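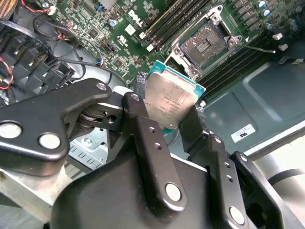
A processor held above the board near an empty socket, in a Dell desktop with the side off.

Buy the boring parts first

Every spring I get the same kind of email from people who run repair benches, refurb shops and school IT rooms. They have a little money, they have seen a robot arm do something wonderful, and they want to know which arm to get. I love these emails. I answer every one. And my answer is nearly always that the arm should be one of the last lines they fill in on the spreadsheet.

I say this as somebody who is completely sold on arms at the bench. I have spent two years planning bench automation for small electronics shops, first for my own place at Litham and then helping Ya-wen Liu with hers at Warari, and I still grin when a gripper closes on a part and the part comes up straight. A desktop computer is a great thing to practice on! It has heavy parts and tiny parts, stiff metal and floppy cable, things that slide and things that clip, all packed into one box. If you can plan a budget that copes with the inside of an old office PC, you can plan for most of what lands on a repair bench.

So where does the money go? Start with the fingers. People will spend weeks comparing reach and payload and then take whatever jaws come in the carton. Think about what a processor asks for. You want it by the edges, you want nothing touching the contacts, and you want to be able to let go of it without nudging it sideways. A pair of plain flat plates can do very nice work there. Those same plates may be hopeless on a fan plug. My rule is to price three sets of fingers before you price one arm, and to write down which parts each set is for. In our first plan we had 300 dollars for fingers and spares together, and it was gone before June. I would triple it now without blinking.

Fung-ping Su, who kept the books for us that year, fought me on this. Her view was that fingers are cheap and can be bought as needed. She's right that they are cheap. But as needed means the bench stops while you wait for a box, and the person who was excited on Monday has gone back to doing it all by hand. Put the spares in the first order.

Next, test stock. You need machines you are allowed to ruin, and you need more of them than feels decent. We bought a pallet of 17 retired desktops before we had anything to point at them, and it was the best purchase of the whole Nurnus project. Socket pins are unforgiving. If every board on your bench belongs to a customer, you will be too scared to try anything worth trying, and your shiny new equipment will spend its life picking up screws from a tray. Try to get mixed models, too. A shop that trains on one case design has really bought a tool for that one case design.

Then there's holding things still. I could write a whole other essay on this (Tsz-kin Lui says I already have, several times, at dinner). A case on a smooth table creeps. A loose board tips when you press one corner. Cables spring back into the spot you just cleared. You can fix a lot of that with clamps, rubber mats and a few bits of strap, and none of it shows up in the catalogs that people send me. Budget for it by name. If it goes under "misc" it will be cut, I promise you.

And look at the parts you plan to handle, really look at them, before you sign for anything. Pick them up yourself, with two fingers, and pay attention to where your fingers want to go.

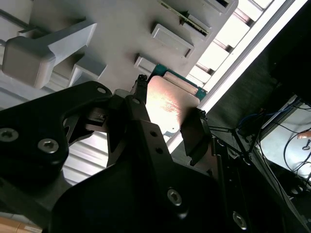 Copper-colored plate in the jaws, with the green of a circuit board showing at its edges.

Flat shiny metal is a good case to plan around. Under a bright light it can throw glare straight into a camera, so lighting belongs in the budget as well, and I don't mean one strong lamp. I mean a couple of lamps you can dim and move, plus something to soften them. Our lamp line was tiny the first year. We ended up borrowing desk lights from the front counter, which did the job until the front counter wanted them back.

Now the arm. Yes, you do get to buy the arm! By this point in the spreadsheet you know what you will hold, what will hold the work, how much room you have over an open case and how long the cables must be. All of that narrows the list quickly, and what is left is often smaller and cheaper than what you walked in wanting. At Warari the quote Ya-wen had her heart set on came down by 2384 dollars once we had measured how far the wrist needed to travel. She put most of the difference into a second wrist camera and a proper workbench, and she has never once complained to me about it.

I know the case against all this. Spending on mats and dead computers is dull, it's hard to show to whoever signs the checks, and grants tend to like one big object with a serial number. Fair enough. If that's your situation, ask for the arm and ask the seller to quote the fingers, mounts and lights on the same sheet. Some will do it gladly. Yip, the little outfit that supplied our fixtures, wrote up the whole bench as one item and saved me a month of forms.

The other thing I hear is that it would be smarter to wait, as prices keep moving and next year's equipment will be better. Probably so. But the pallet of old desktops won't get more useful by waiting, and neither will your people. The hours a team spends figuring out how to lift a processor out square, or where to grip a plate so it doesn't twist, carry over to whatever you buy later. I'd put those hours in the budget too, as paid time, with somebody's name beside them.

If you are writing a plan this spring, send it over before you submit it. I'm happy to read it, spreadsheet and all, and I will be looking at the fingers line first.

Yao-tsung Lam
April 2022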